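2 min read

Our choir in Lunde lost its rehearsal hall in December. The roof failed its inspection and the council has no money to mend it. Short thread on where things stand.

We were offered three rooms. The school gym echoes so badly you can't hear the altos. The chapel at Winow has a decent piano but no heating. The third is above a shop, up 40 steps, which rules out a good part of the bass section.

We took the chapel -- coats on, flasks under the chairs.

The bigger job has been the music library. It was kept in the old hall in steel cupboards, and damp had got into two of them. We have gone through the lot, 121 sets, and thrown out the ones with mould.

Printed music on a blue sheet:

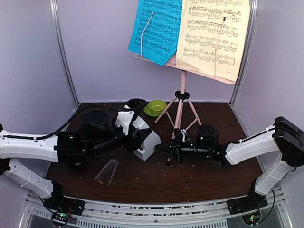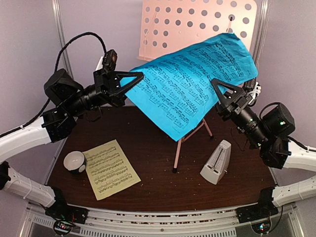 If you sang with us years ago and still have copies at home, please look. We are short of tenor parts for nearly everything, and the Jemelden carol book has no full set left at all.

Pencil marks are fine. Breath marks from an old conductor are often better than the printed ones.

Copies can go in the box at the chapel door or be handed to a section leader. Put the title on the envelope, please -- it saves a lot of sorting.

Summer concert is still on. Same programme, minus the carol arrangements, which nobody wanted in summer anyway.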